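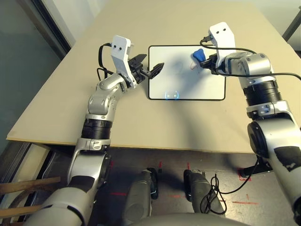
A white board with a thin black border on a beige tabletop.

The Beltska Library District will change how it cleans, stores and retires the portable dry-erase boards it lends to study groups, tutors and small businesses. The new procedure takes effect in March at all eight branches and covers both plain boards and the powered models added to the catalog last year.

The district holds 85 boards in its lending collection. Under the current rules, each branch cleans returned boards with whatever product it has in stock, and there is no shared standard for deciding when a worn surface should leave circulation. A review by the collections office found that branches were using 13 different cleaning products, including two general-purpose abrasive creams that the district's own purchasing list already excludes for coated surfaces.

Jeptoo Lema, who manages equipment lending for the district, said the most common complaint from borrowers was residue left by earlier users.

"The board comes back, it gets a pass with a dry cloth, and it goes on the shelf," Lema said. "Dry wiping moves pigment around. If the release agent in the ink has broken down, a cloth will not lift it, and the next borrower gets a gray film."

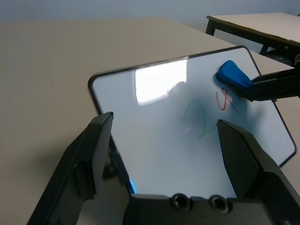
The review separates residue into two classes. Surface residue is pigment that has lost its binder and spreads as a haze when rubbed. It can be removed with a mild liquid cleaner and a damp microfiber cloth. Retained residue, usually called ghosting, sits in fine scratches or in areas where the coating has thinned, and cleaning has a limited effect on it. Branches will now record which class they find at each return, using a one-letter code added to the item record.

The cleaning sequence has four steps. Staff remove loose pigment with a felt eraser, apply the approved liquid to a cloth, wipe in overlapping horizontal passes, and dry the surface with a second cloth. Liquid is never sprayed directly onto a powered board - it can enter along the border or at a port. Powered boards are switched off before the second step and stay off until the surface is dry.

Each board will also get a line test every 60 loans. A technician draws three strokes with a new black marker, leaves them for a fixed interval, and wipes once with a dry felt eraser. If a visible line remains, the board is cleaned with the approved liquid and tested again. A second failure moves it to the repair queue.

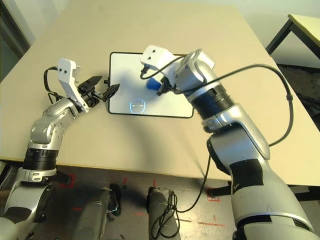

Repairs will be handled by Kesum, a resurfacing shop that already refinishes display panels for the district. The shop can replace the writing film on plain boards. Powered models will go back to the supplier, Clatier, under the existing service agreement, and the district will not attempt to open them in-house. Boards with damaged borders or corners will be withdrawn without repair, on the grounds that a lifted edge lets moisture under the surface layer.

Kalevi Lehtinen, a materials technician at Kesum, said the interval between writing and wiping matters more than most users expect. "Ink that is wiped within the hour usually releases cleanly," Lehtinen said. "Leave it over a long weekend near a heater and you are dealing with a different material."

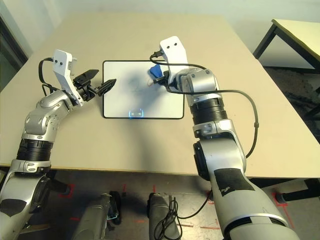
Storage rules will change as well. Boards will be shelved upright in slotted racks, with a separator sheet between adjacent writing surfaces, and accessories will travel in a zippered pouch with its own barcode. Staff checking in a board are asked to clear the surface before anything else, including small items set down on it, such as the blue piece with a white tip resting toward the upper right of the board shown here. Hard plastic parts dragged across a coating during stacking were the second most frequent cause of scratches in the review, after grit caught in old felt erasers.

Felt erasers will be replaced on a fixed schedule and will no longer be washed for reuse. The Isah branch, which tested the procedure over the winter, reported that almost all of its boards passed the first line test. Loan periods and late fees are unchanged. Borrowers are not required to clean a board before returning it, but they are asked to erase it.

A printed copy of the procedure will be available at each lending desk. Questions about boards now on loan can be directed to the branch that issued them.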